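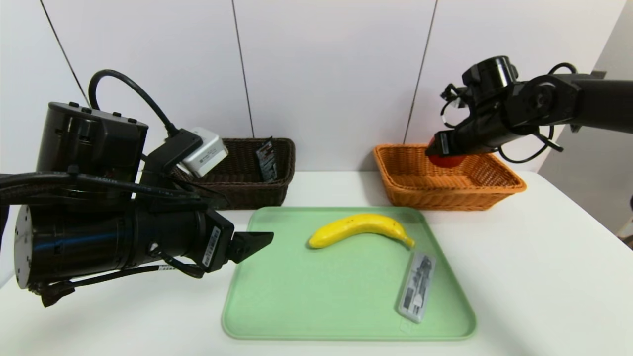
Keeping foreign news clippings without losing the dining room

My late aunt saved every article she could find on border talks and peace conferences, and when her boxes came to me from Wilham I learned a good deal about what newsprint does in a damp closet. If you follow world affairs on paper too, a few habits will spare you.

Cut the story out the same day and write the paper's name and the date in pencil along the margin. Ink bleeds through, and a treaty story with no date is awfully hard to place later.

File by country first, then by year. Disputes between two countries go under whichever comes first in the alphabet - I drop a slip of paper in the other folder to remind me.

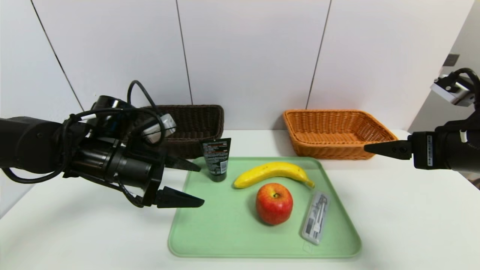
Sorting a big week, say after an election or a summit, goes best on a bare stretch of table with good light. I like to put undated pieces to one side until I can look them up at the Cluston library. A tray is fine for those, and a bright basket like the orange one is handy for scraps, as you won't mistake it for the keepers.

Store the folders flat and away from the furnace. Once a year, in May, I air mine out for an afternoon.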